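November, 6:40 a.m.

Hardness log, continued. Dudgate tap sample read 19 grains this morning, same as the last two draws. The softener at the house in Stadville never let it get past 3, so the kettle there stayed clean for years and I had forgotten what scale looks like. It looks like eggshell. Descaled with citric acid, one tablespoon to the quart, left to stand while I wrote this.

The Ivent meter on the incoming line shows 2,223 gallons since it was fitted. At 19 grains that is a little over 42,000 grains through the pipes untreated. A 32,000-grain unit would have needed one regeneration by now and most of the way to a second.

Stock solution made up last night. Went with the weaker mix for the shower glass and kept the stronger one for the faucet aerators. Narrow-necked bottles pour better than the wide jars but they are slow to fill without a funnel, and the funnel is in a box I have not found.
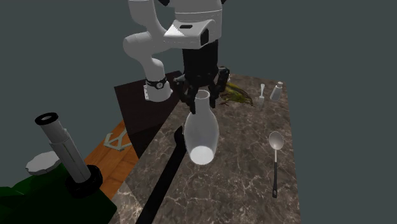
7:15 a.m. - Sánchez quote

Read the Sánchez quote again. They want to put the softener ahead of the outside spigot, which means salt water on the beds and salt wasted on the driveway. I would tee off the spigot first and run the kitchen cold line hard as well. Drinking water does not need to be soft. That adds 2 fittings and a short run of half-inch pipe under the sink. Will ask for it in writing before I agree to anything.

Their resin is 8 percent crosslink. Dudgate water is chlorinated, so I would pay extra for 10. The brine tank size is fine. The drain line needs an air gap and the quote does not mention one - have marked it in pencil.

Kettle rinsed twice. Element is clear except for a ring at the bottom seam. Second dose going in tonight.

Counters wiped down with plain water for now. Acid stays off marble, however weak the mix, and I have moved the citric to the laundry shelf.

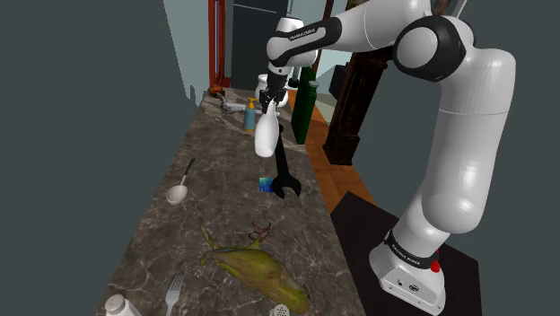 Spray bottle over the marble countertop.

Next draw tomorrow, first water, before anyone showers. Need new test strips. The old ones expired in March and I only trust the drop kit.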